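Bread box

A bread box (also bread bin, especially in Australia and Britain) is a lidded container for storing bread and other baked goods at room temperature. It slows the loss of moisture while letting a little air move, and keeps out dust, insects and mice. Most hold one or two loaves and sit on the kitchen bench or in a pantry.

Materials

Older boxes were made of glazed stoneware, timber or enamelled tin. Plastic became common after the Second World War, being light, cheap to mould in any colour and easy to wash. The Relthorpe household museum holds 27 examples, the oldest a grey enamelled bin with a loose lid.

Lids

Lids may lift off, hinge at the front or back, or roll. The roll-top, or tambour, lid is borrowed from desks and retracts along a curve, so the box can be opened under a low cupboard. In plastic versions the moving part is often ribbed and sometimes tinted, so that the contents can be checked without opening it.
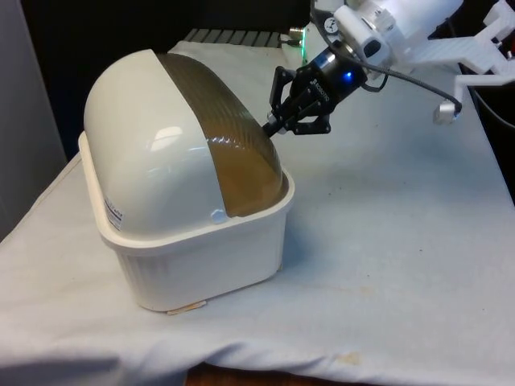
Small pivots at the sides carry the lid on many rounded models. Crumbs collect in the seams and should be brushed out before washing, as they stiffen the movement.

Use

Crusty loaves keep for up to 3 days, and soft sliced bread a little longer if left in its bag. In humid weather mould forms sooner. An occasional wipe with diluted vinegar is the usual treatment, and the box should be dried fully before bread goes back in.

Related articles
Butter dish
Cake tin
Canister set
Meat safe
Tambour

Filed under: Kitchen storage | Food containers | Bread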